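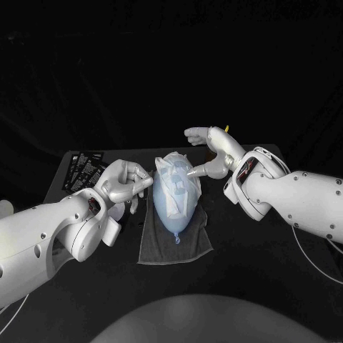
A balloon covering workshop will take over the ground floor of the Rinton Building in Noltham on Sunday, with places for 30 people and materials included in the price. The sessions are run by Cui, the craft supply store on the same street, and deal with the slow part of papier-mâché and string work: getting a layer onto an inflated balloon while it stays put. A folded towel under the balloon is the setup the store recommends. Bowls and egg cartons work too, but they tend to leave a ring on soft paper.

Store owner Aqeel Talpur said most of the questions he gets at the counter are about balloons that roll away halfway through the job.

"People buy the paste, they buy the paper, and then they are back the next week asking for a stand," Talpur said. "You don't need a stand. Fold a bath towel in four and press a dip in the middle."

The morning session starts at 10 a.m. and covers paper strips and paste for lanterns and bowls. The afternoon session, at 2 p.m., moves on to string and thin fabric, which are harder to keep flat on a curved surface. Both last two hours. Participants will take their pieces home on a cardboard tray, as a paste layer needs at least a day before the balloon can be let down.

Tickets cost $14 per session. Children under 12 can attend with an adult, who does not need a separate ticket. Anyone with a latex allergy should contact the store ahead of time – foil balloons can be set aside, although paste does not grip them as well.

Finished lanterns can be entered in the Busex Street window display, which opens in June. Organizers hope to hang 1000 of them between the bus station and the river end of the street. Last year's display was paper stars only, and several came down in the first heavy rain. The lanterns will hang indoors this time, in store windows and in the lobby of the Rinton Building.

Entries can be dropped off at Cui during opening hours. Each should have a loop of string at the top and the maker's name on a tag, and should measure no more than 14 inches from end to end. Pieces with candles or other open flames will not be accepted.

Tickets are on sale at the store until the day before the workshop. Any that are left will be sold at the door.

14 shares | 4 comments

We use cookies to remember your settings and count visits. Accept | Manage choices

Contact the newsroom | © Noltham local news | Back to top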